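Refastening the Ullero

Shares 33 | Comments 2

The ketch Ullero has been on the slip at Finness since autumn, and the work so far has been almost entirely below the waterline. Her iron fastenings, driven when she was built for the coastal timber trade, had wasted to half their diameter in the garboards and the two strakes next to them. Valbona Atanasov, the shipwright in charge, drew 262 of them before ordering a full refastening of the bottom.

The replacements are silicon bronze, clenched over roves where the frames allow and screwed at the floors. Old holes are reamed, plugged with spotted gum set in red lead, and bored again off centre.

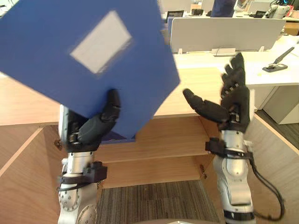
Fastenings for a hull of this age have to be tracked by strake and frame station, as lengths vary with the bevel of the timber behind. Atanasov's predecessor on the job kept them in open tins, and two lengths were mixed along the port bilge before the error was found. Stock is now held by station. A blue box with a white label on it, large enough to rest along the fingers of a hand, is a good pattern for this kind of storage, provided the label carries the station number and the length.

Caulking starts in March. The seams will take two threads of cotton and one of oakum, payed with putty below the wale and pitch at the deck. The keel bolts, sampled at 125 mm centres along the after deadwood, are sound and will stay.

Related
- The Jurker yard and its steam box
- Sail plan of the barque Stoyanova
- Measuring hog in a long keel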